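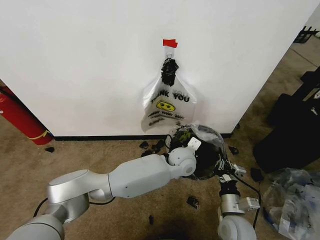

Issue 16, page 107

Setting up the Utach two-arm kit to pick up rubbish
by Struan Buchanan

Last issue I got as far as bolting everything together and making it wave at me (childish, but I enjoyed it enormously). This time we're giving the Utach a proper job: picking up plastic bags and packaging from the floor, which sounds like the easiest thing in the world until you try it with two metal hands and no sense of touch.

You'll need the Utach kit itself with both arms and the head camera fitted, the Swanson control software, a patch of floor you don't mind making a mess of, and some rubbish. Save up your carrier bags and wrapping for a week and you'll have plenty. If you bought the kit without grippers, the Cosach ones fit with the adaptor plate, though I found the screws supplied were a touch short and had to pop into the hardware shop in Stumdale for longer ones.

1. Pick your spot

I work on tan carpet up against a plain white wall panel. Carpet is kinder on the fingers than a hard floor, and thin film doesn't skate off the moment you touch it. Mind shiny floors too, the camera gets very confused by reflections.

2. Put up a hook

Hang a carrier from a small hook on the wall, low enough for both arms to reach. Mine's a THANK YOU bag with a smiley face on it, and there's a bit of red tape above the hook. Bright tape is well worth adding, as you can click on it in Swanson as your "home" mark and then find it again if the camera gets knocked. Check the mark every time you start up. I skipped it once and spent an entire evening blaming the left shoulder joint!

3. Set the grip

Swanson gives you a grip scale that starts at nothing and goes up to 1000. The manual suggests 524 for "soft household items" and I think that's far too firm for plastic film. Start at 400 and creep upwards. Too tight and the fingers go straight through the bag, too loose and it slithers out as soon as you lift. Set each hand separately, by the way: the tick box that links them is on by default and it's hidden in the second menu along.

4. Teach the approach

Put one bundled-up bag on the floor between the arms. Switch to guided mode and bring the left hand down first until it's just resting on the plastic, then save that position. Now bring the right hand in from the other side and save again. Don't try to move both together at this stage, you'll only clonk the wrists. And do check where your cables are before you save anything. Mine loop out near the wrists, and they need enough slack for the hand to turn all the way over.
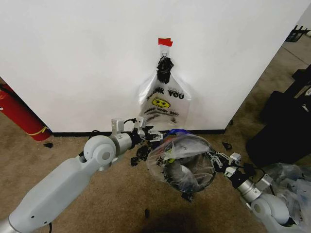 Two hands on the job: the right gripper against a ball of clear plastic, the left reaching in from its side.

5. Lift slowly

Set the lift speed to its lowest and raise both hands by the same amount. Watch the plastic and leave the screen alone for a minute. A balled-up bag wants to spring open again, so if it starts to unfold, stop, lower, and squash it from both sides before you have another go. Once you can do five lifts in a row without a drop, nudge the speed up one notch.

6. Leave the small stuff till last

Little black scraps on the carpet are a different job altogether. The fingers will pick them up, but only if you come straight down with the tips nearly closed, and you have to save that as its own routine. I'd get the big bundles working first and come back to the bits another day (or fetch the hoover, I won't tell).

So is it worth buying?

I'm rather fond of it. The arms are smooth, the joints stay where you put them and the head camera is much better than the one on the older model. Grumbles: the manual is thin, the linked-hands box is daft, and there's no way of copying a routine from one hand to the other, so you teach everything twice. Swanson say that's coming in the December update.

If you get stuck on step 3, write in and tell me your grip numbers and what sort of bag you're using. Next issue I'll be having a go at knotting the handles, so wish me luck.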